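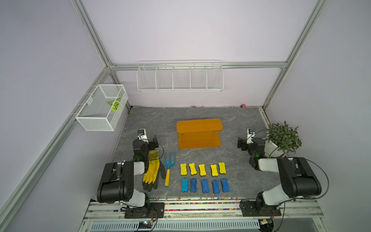 This page was last changed on Jun 15, 2026.

Fostidbridge Motor Trades Apprentice Fund

The Fostidbridge Motor Trades Apprentice Fund is a training charity run by car dealers and independent garages in and near the market town of Fostidbridge. It pays for tools, college fees and travel for young people starting out as mechanics, body repairers, parts advisers and sales trainees. It is best known for its summer relay, a day-long event in which member garages compete at everyday workshop jobs in front of a large and very noisy crowd.

History

The fund grew out of a problem that every garage owner in the town knew well. Apprentices were expected to turn up with their own basic tools, and a decent starter set could swallow several months of a trainee's wages. Kyung-tae Cho, who ran a repair shop on Prarkberg Road, began lending out spare sets from a cupboard behind his parts counter. Other garages added to the cupboard, and before long it held far more than one shop could look after.

Bok-nam Yoon, then the service manager at the Grondus dealership, suggested putting the lending on a proper footing. She drew up the first rules on two sides of paper, and most of them are still in use. Four businesses signed up at the start. Membership now stands at 26, ranging from large showrooms with several brands under one roof to one-person workshops that fix nothing but gearboxes.

The name caused a long argument. Early papers call it the Tool Cupboard, and plenty of older members still do. The present name was picked when the fund opened its first bank account and the bank wanted something longer.

Awards

Grants come in two kinds. A starter award gives a new apprentice a full set of hand tools, which becomes theirs to keep once they finish their first year. Those who leave early hand the tools back, and the set is cleaned, checked and passed on. A study award pays towards college fees, exam costs, safety boots and bus or train fares. Fares were added at the request of apprentices from the hill villages, where the first bus of the day arrives after most workshops have opened.

Up to 30 awards are made each year. Applicants fill in a short form and have a chat with two people from member garages, neither of whom may work for the business taking the apprentice on. School marks are not asked for. The form does ask applicants to describe something they have mended, and the answers are a joy to read: lawnmowers, prams, a church organ pedal, a grandmother's moped.

The fund also holds a small reserve for trainees whose employer closes or lays them off partway through a course. It pays their fees while a new place is found, usually with another member.

The summer relay

The relay is held every July on the old cattle market. Teams of four tackle a string of jobs against the clock, among them a wheel change, a bulb swap, a battery fitting and the much-loved blindfold socket test, in which a team member must pick out the right size by touch alone. Each team must include at least one apprentice, who always takes the final leg. A full run lasts 90 minutes — longer if the judges send a team back to redo loose work, as they often do.

Money comes from entry fees, a raffle and food stalls. Local rivalry does the rest! The Grondus team has a fine record in the wheel change, while the smaller garages tend to shine at the socket test. The winners receive the Mets, a trophy welded together from worn-out brake discs and named after the scrapyard that gave them. It is extremely heavy, and by custom the winning apprentice has to carry it the length of the high street.

Later work

Several former award holders now run garages of their own and have joined as members, which older hands regard as the fund's finest achievement. Recent years have brought evening classes in electric and hybrid servicing, taught in the Grondus training bay and open to qualified mechanics as well as trainees. A Saturday taster course lets school pupils try brake work, paint matching and diagnostics before choosing a path.

The original cupboard survives. It stands in the reception at Prarkberg Road, and its shelves are still used for lending torque wrenches.

See also

Apprenticeships in the motor trade
Fostidbridge cattle market
Prarkberg Road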